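Bravine opens orders for two-arm tabletop handling kit

22/07/2024

VARBRIDGE -- Bravine has opened orders for Flovutport, a bench-mounted kit that pairs two white robot arms with parallel-jaw grippers and a small camera at the wrist. It is sold to labs and packaging firms that need to sort mixed household goods.

The kit ships with software from Rajput that plans motion for both arms on one controller. Bravine lists 48 preset grasps, 15 of them for cans and bottles. Setup takes almost 77 minutes, according to the company's manual.

Wrist view, then overhead view: the white tray with a cookie package inside; the right arm gripping a red and white can. 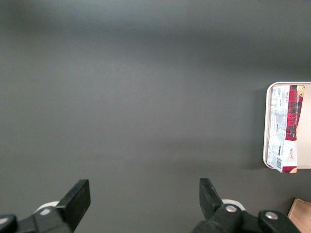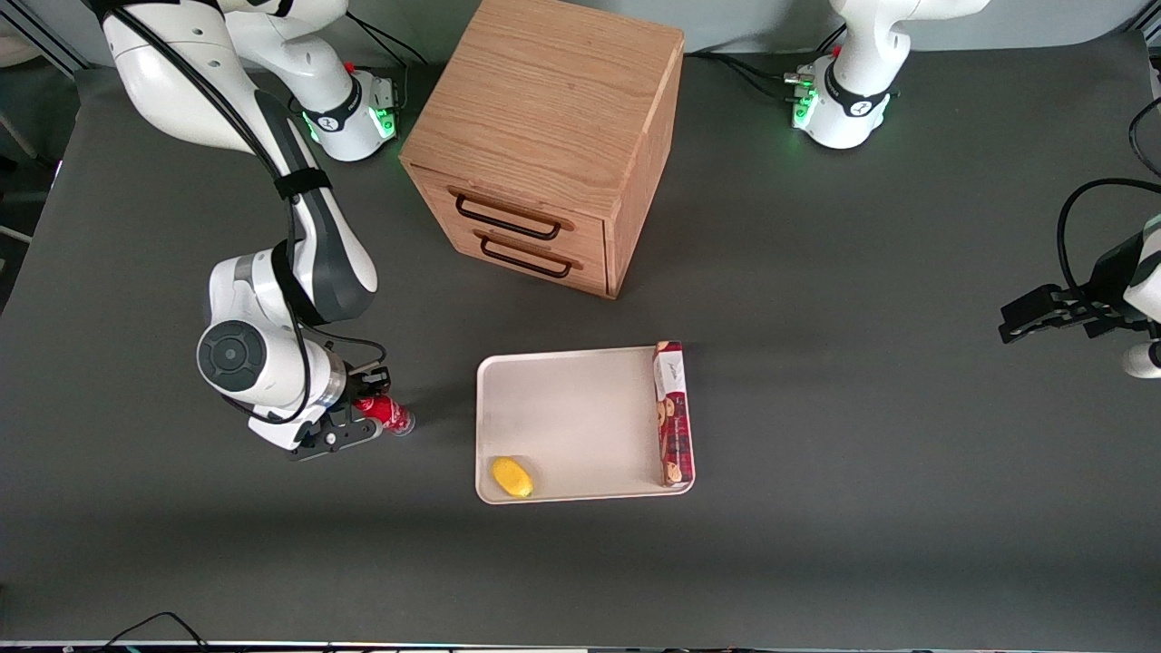 Availability

The first batch is limited to 600 units -- deliveries begin in November. Each order includes both arms, cabling, grippers and a one-year software license. The work table is sold separately, as are spare finger pads.

Bravine said a version with a longer reach is in testing but gave no release date. Existing customers can add the Rajput planner to older single-arm units through a paid update.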